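Sanctions screening: what I learned from 3625 alerts

I promised last month that I'd write up our move to the new name-screening setup, so grab a coffee. When we switched from Sosari to Flidum in May, the old queue had 3625 open alerts in it. Almost all of them were the same handful of common surnames bouncing off the watchlists over and over (you know the ones, you've cleared them too!).

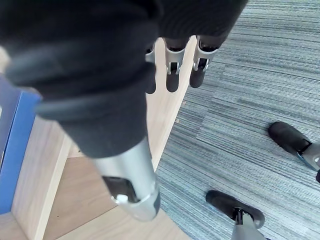

Gloved robotic hand

So we started with the matching rules. Our old setup compared names only, and it treated a missing date of birth as a possible hit every single time. Now a name match needs a second data point before it lands on anyone's desk – birth year, country or document number. The first full run on the new rules gave us 1531 alerts. Still plenty, but I could see my way to the bottom of it.

One odd thing we found: a bunch of customer records from the Gounder portfolio had a birth year of 1919. It was a default value somebody typed in when the field was blank, years ago, and it had been riding along through every migration. If you look after older accounts, please run a quick search for it before you send me your file.
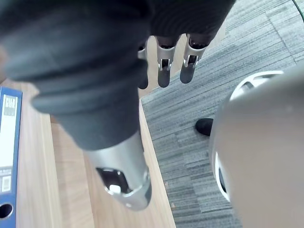
Rozália Barta wrote in to ask whether looser matching on spelling would bring the noise right back, especially for names that have been transliterated from another alphabet. It does a bit, yes. We keep the fuzzy setting higher for cross-border payments and lower for domestic ones, and I pull 100 closed alerts each month to check that we didn't wave through something we shouldn't have.

Next up is Skatier, our case notes tool, which still wants everything pasted in by hand – ugh. Send me your closing-note templates by the end of the month and I'll merge them into one draft.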